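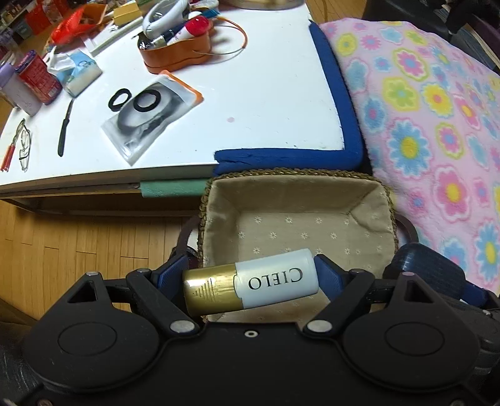
Gold cap, white bottle, daisy basket.

Wednesday again, and I finally started using the little basket with the daisy lining! I love that braided rim. CIELO goes in there from now on so I can quit hunting for it every morning. Catarina says I own too many baskets (she has three herself, so hush).

The black case with the thin blue lines gets a spot too. It's pretty scuffed in the middle but I'm keeping it.
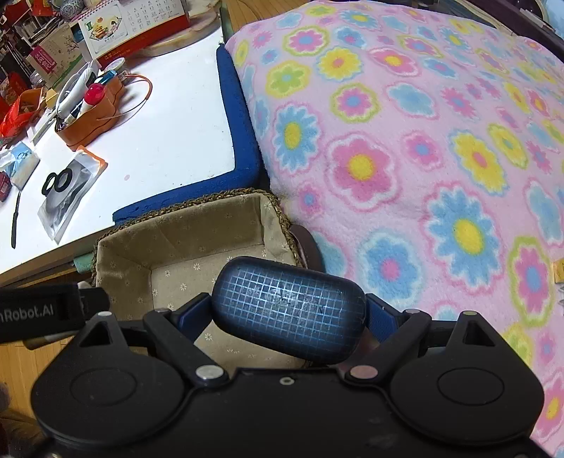

Still to do
Iron the lining, it's all creased at the corners. Call Saron back.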